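Notes for my talk: What we saw at the Jarkudwood open day 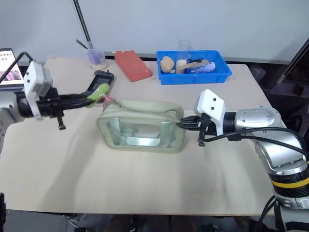 Slide 1. Two arms and a zippered pouch, demo table at Jarkudwood.

Okay, leave this one up while people find seats. Say hi, say where I'm from (Zokuvley, the bag repair side, no robots in our building yet!) and say I went as a nosy visitor and not as an engineer.

Start with the drive up in May and the parking mess, keep it short. There were 173 people signed up and the room was set for way fewer, so I spent the first talk standing next to the coffee. Then they split us into groups and mine got the pouch table first, which made my day, because zippers are what I do.

Point at the zipper pull, the little pinkish-red one near the upper left corner. Ask the room how many hands they use to close a pencil case. Let them think about it. Most folks will say one and then mime it with two. The gripper on the right has hold of the pouch at the edge, and the left one is over by the pull with that lime-green soft pad on one fingertip. I asked about the pad and the guide said they'd gone through a whole drawer of different ones at Öberg before settling on something squishy. Bare fingers kept slipping off small pulls.

Then the Pevovano bit. That's their name for the practice program, and it wants up to 600 tries on each kind of closure. Zippers, snaps, drawstrings. I said 600 sounded like a regular week for me and got a laugh, so maybe use that again.

If somebody asks about the stuff at the back of the table, yes, that's a teddy bear in the blue tray. Move on or we'll be there all day.

Next, speed. I'd pictured something zippy and it was slow, like watching my dad thread a needle. I kind of loved it though. You could see every little move, and the kids in our group were glued to it.

(Drink some water here, I always forget.)

Last part is what I'd want for our shop. Stuck sliders, bent teeth, fabric caught in the track. I wrote all that on the feedback card and ran out of card. Read out the three lines I copied into my phone, then open it up for questions. Sign-up sheet for the next visit is by the door, 37 spots.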